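Drusow (software)

Drusow is a motion planning and control package for two-armed mobile robots. It was written by Fidelina Puma and Hertta Tikkanen and is developed mainly in simulation. The package takes a goal for each gripper, checks the proposed path against a model of the room, and sends joint targets to the controller at 100 updates per second.

Simulated rooms

The test rooms are furnished like ordinary homes, with narrow passages and doors. Both arms are planned together, so that one does not block the other.
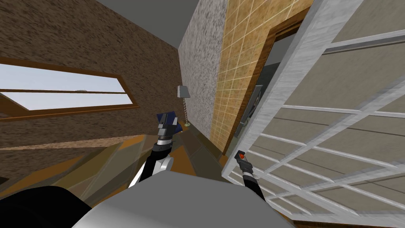

Both arms raised in a simulated room, with a lamp on the speckled wall.

Each trial begins from a stored pose. The planner is given 2 seconds to find a path and reports a failure if it runs over. Failed trials are kept and replayed after every change to the code.

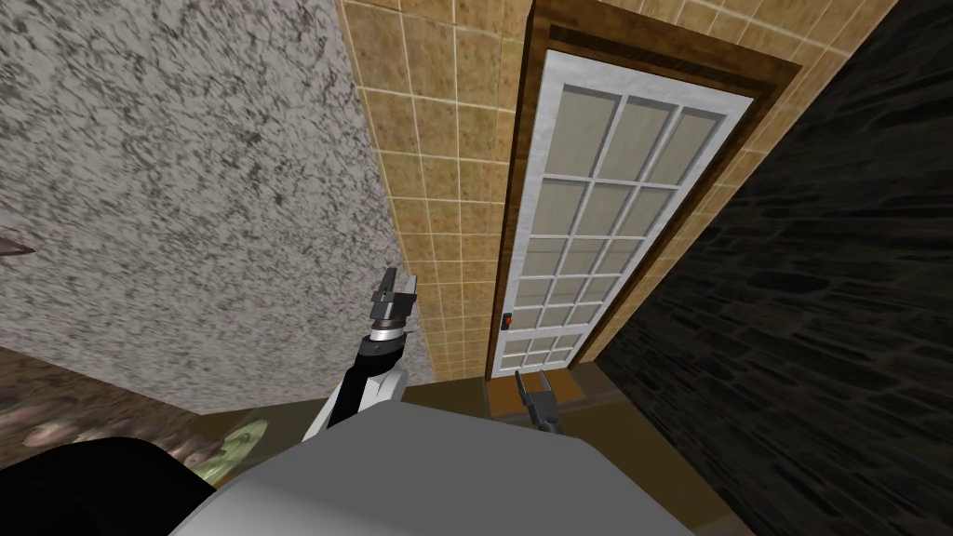
Door tasks are handled by a separate module, named Cárdenas after its author, Nidia Cárdenas. It splits the task into approach, grasp and pull, and each stage can be run alone. The approach stage has to pick out the handle, which may be a very small target: the red latch on the white door takes up little of the view beside the rows of glass panes. Flor Espinoza later added a check that keeps the idle arm away from nearby walls.

Close-range perception

Wrist views are used for the last part of a reach. Plain surfaces give the matcher few points to follow, while speckled stone gives many that look alike. Drusow therefore combines the view with the measured joint angles.
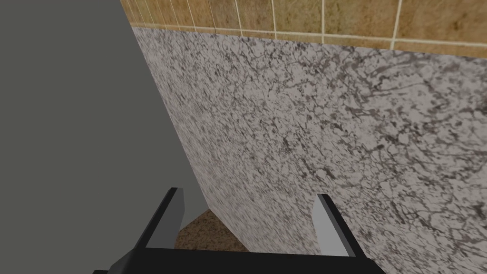 Releases

Version 4 was released on July 28, 2026. It added a replay viewer by Rosaura Condori and a set of 200 stored trials.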